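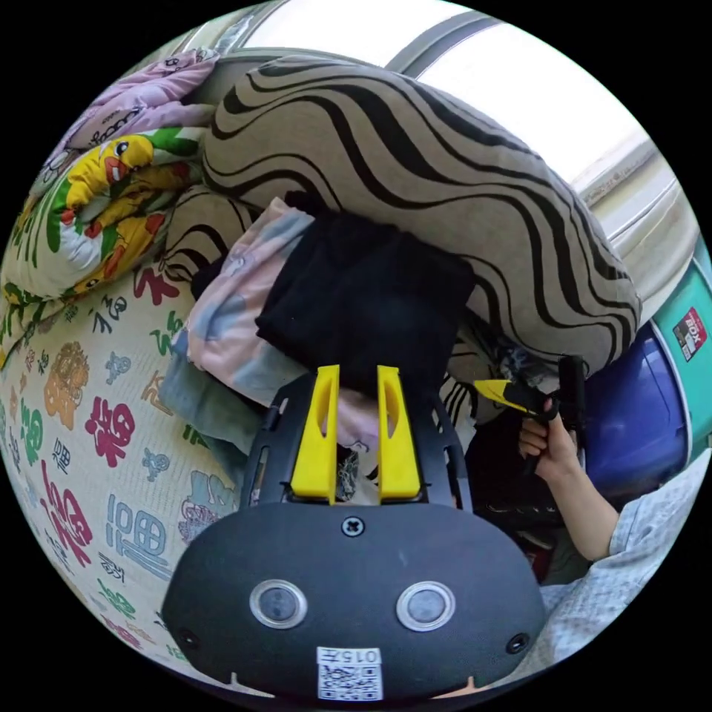 The Wendora Selis is a bedspread for people who want one layer for spring and autumn, and it is made by our small workshop in the same way as the heavier Wendora winter cover. The outside is cotton and the filling is a thin wool sheet, quilted in straight lines so it does not move to the corners. Many customers ask if it can stay on the bed while they sort the clean washing. It can. Bedding and other textiles in a pile, as in the photo, make no harm to the cover, but please do not leave a heavy pile on it for the whole night, because the wool needs some hours to rise again.

Sizes and prices

Selis Single, 136 cm wide, 18 stitched lines, 281 euros.
Selis Double, with the same filling and a wider border, 487 euros.
Both sizes come in oat, slate and dark green. The oat is a little more yellow than it looks on most screens, so we advise you to order the free sample first.

The cover is washed once before it leaves us. For this reason it will not become much smaller at home, if you follow the label. The edges are closed with a double seam, and the corners are round, so they do not lie on the floor when the bed is low.

Dark clothes may leave a little colour on the oat cover when they are new and not yet washed. We had this question from Lowri Llewellyn, who bought the Double in March and folds all her clothes on the bed. A cold cloth with mild soap took away the mark, but it needed two tries. 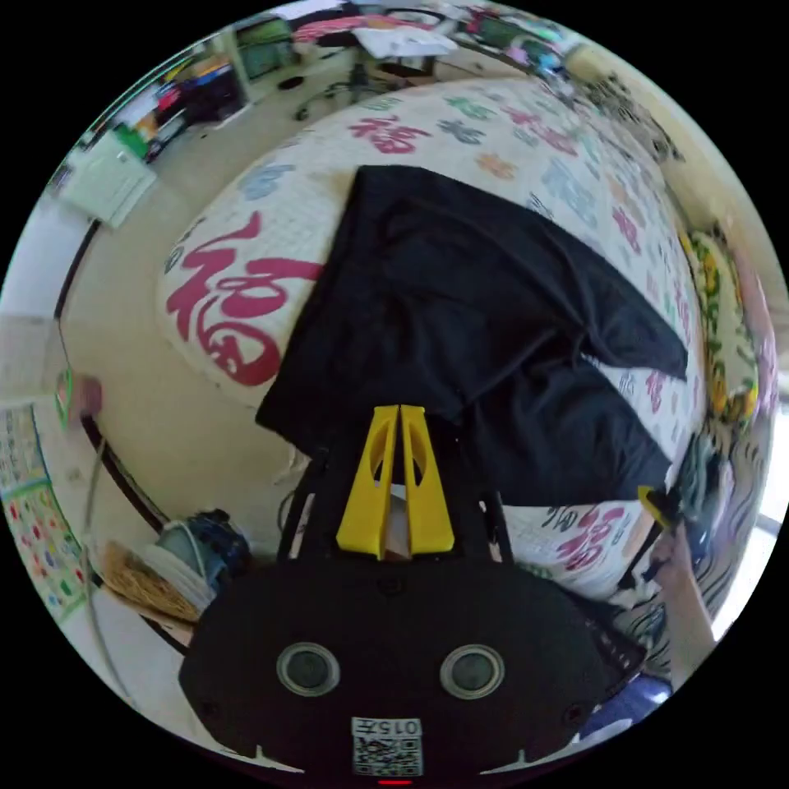

Washing and drying

Wash at 30 degrees with a wool programme and a liquid soap. Do not use softener. Press the water out with a towel and dry the cover flat, or over two lines with some space between them. A dryer is not suitable, also not on the low setting.

If you have no place to dry it flat, the Famon rack is wide enough for the Single. For the Double you need two racks, or a strong balcony rail with a clean sheet under the cover.
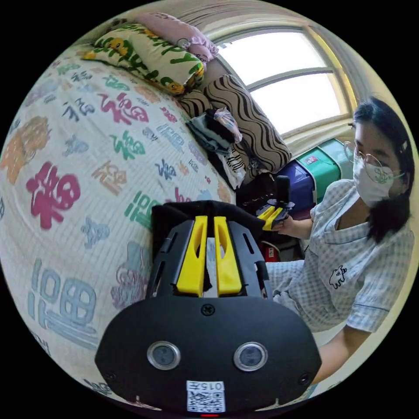
Wool can smell a little when it is wet. The smell goes away when the cover is fully dry, and one day near an open window is normally enough.

Repairs and delivery

Matěj Vaněk repairs open seams in our workshop, and the first repair is free. Please send the cover clean. Orders go out with Boychuk, who will write to you the evening before. The dark green Double is sold out now and will be back on 23rd May.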